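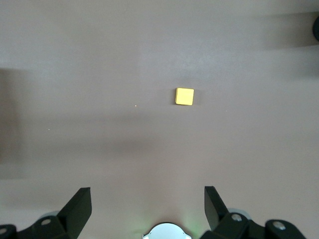
Märta Lundgren asks whether the table needs a cloth under the Cetberg set. It doesn't. A bare, smooth top is best, and small cubes slide easily on it.

Setting out

1. Wipe the table and let it dry.
2. Put one cube near the middle, flat side down.
3. Keep the lid off the box until all cubes are back in.

Note: Yellow cubes look paler on top under a ceiling light. Match colors by the side face. 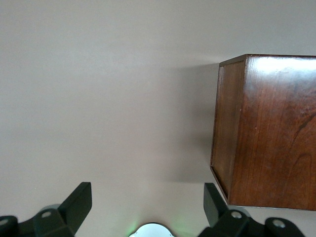
Odcombe, September

Placing the box

4. Stand the wooden box to one side and leave the middle of the table clear.
5. Lift the box with 2 hands. Do not drag it.

Caution: Cubes are a choking hazard. Keep away from small children.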